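Tirkovach House - Guest Rooms, Upper Floor
Soft Furnishings and Room Safety Checklist, with comments

Inspected by: Rasa Sakalauskas
Date: Jun 13, 2023
Copy to: Ojārs Bite, Zane Toom
Next due: July

Key: P = pass, A = attention needed, F = fail, N/A = not applicable. Comments are compulsory for A and F and apparently irresistible for P.

SECTION 1 - DOORS AND WAYS OUT

1.1 Door opens fully, nothing stored behind it - A
Opens fully once you have moved the ironing board. Ojārs, the ironing board has a cupboard. It has had one since we moved in.

1.2 Latch works from inside without a key - P

1.3 Hallway clear to the stairs - P
Clear on the day. I note the warning I gave the evening before.

1.4 Evacuation plan on the back of the door - A
Present, laminated, and for the floor below. Zane to swap.

SECTION 2 - WINDOWS AND BLINDS

2.1 Restrictors fitted and holding - P

2.2 Blind cords secured on a cleat, out of a child's reach - F
One cord is wrapped on its cleat. The other is tied in a bow, which is charming and doesn't count. Cleat on order from Dekura. Room not to be let to families until it's fitted.

2.3 Curtains clear of heater by the required gap - P
Measured at 40 cm with the curtain hanging normally and again with me flapping it about.

SECTION 3 - ELECTRICAL

3.1 Bedside lamps tagged and in date - P

3.2 No damaged leads or plugs - A
The Gevis lamp has a kink near the plug that I don't love. Still in one piece, no bare wire. Edgars Eglītis to look at it when he does the kitchen tagging. Unplugged until then, with a note on it, please leave the note.

3.3 No power boards piggybacked - P
A first. I checked behind the bed as well.

3.4 Smoke alarm tested - P
Loud. Apologies to whoever was in the bath.

SECTION 4 - FLOOR

4.1 Surface sound, no lifting edges - P

4.2 Rugs backed or gripped - A
The small rug by the bed travels. Put your full weight on one corner and you'll travel with it. Grip mat needed, or retire the rug.

4.3 Nothing left on the floor on the walking line from bed to door - P
One sock, removed. Ownership not pursued.

SECTION 5 - BED

5.1 Frame tight, slats seated - P
Two slats were out at the April check. Both back in and staying put.

5.2 Mattress label attached and readable - P
Mägi, label intact. Every guest who has ever stayed seems to have thought about pulling it off and lost their nerve.

5.3 Headboard fixings - A
Rattles. Half a turn with a hex key would fix it, and the hex key is wherever hex keys go.

SECTION 6 - CHAIRS AND CUSHIONS

6.1 Armchair stable on its feet, no rocking - P
Sat in it, leaned back, leaned sideways, got up again in a hurry as a guest would if the alarm went off. Solid. The rounded back comes well around you, so anyone with crook knees will want to push up from both sides. Worth mentioning at check-in.

6.2 Upholstery free of splits, tears and exposed filling - P
Grey speckled cover in good order. Under the evening lamp it goes a bit purple. Mechthild Hubmann says it was always purple and we've been kidding ourselves.

6.3 Fire label on chair - P
Underneath, where you have to lie on the floor to read it. I lay on the floor to read it.

6.4 Loose cushions: trim secure, no long threads, ties or loops a small child could get fingers into - A

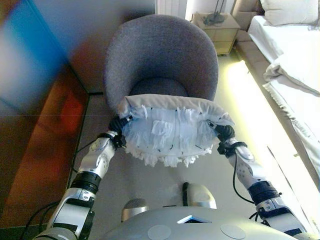 Item 6.4: frilled cushion and grey tub chair, bedroom.

The ruffle along the edge is ragged and falls unevenly. Ojārs maintains that this is the style. It may well be the style. The checklist asks whether the trim is secure, and the way to find out is to give it a gentle tug all the way around, which I did, and a tuft came off in my hand.

There are also a few small dark marks or bits of thread on the gathered side, two of them along the seam under the plain beige edge. If they're thread, snip them flush. If they're marks, see 6.5. Please don't pull.

6.5 Cushion covers clean - A
The pleats hold on to everything. Vacuum with the brush head on the lowest setting, and keep a hand flat on the fabric or the nozzle will try to eat it. Spot clean if needed. The care tag has faded to a picture of what might be a tub of water or a hat, so assume cool hand wash. No dryer.

6.6 Small applied pieces (patches, buttons, bows) firmly attached - A
The whitish patch on the gathered side has a rumpled middle. Zane to check the stitching around it while she has the needle out for the ruffle.

6.7 Cushions kept clear of heater when not in use - P
They live on the chair or on the bed. See that it stays that way in winter, when people get ideas.

SECTION 7 - PAPERWORK

7.1 Previous actions closed out - A
Two of them were. The rug was not one of them.

7.2 Spending on repairs within the floor's allowance - P
$388 left. The cleat, the grip mat and a reel of decent thread won't trouble it. A replacement cushion would be a matter for discussion, and I've heard the discussion.

ACTIONS
Cord cleat: Ojārs, before the next family booking
Evacuation plan: Zane, today
Lamp lead: Edgars, with the kitchen round
Rug grip mat: Ojārs
Headboard: whoever finds the hex key
Cushion ruffle, threads and patch: Zane, cushion to stay out of the family room until it's mended
Ironing board: Ojārs, and he knows where

Comment from O. Bite: Noted. I like the ruffle.

Comment from Z. Toom: Plan swapped. Have white thread, need pale blue. Will do the patch first.

Signed: R. Sakalauskas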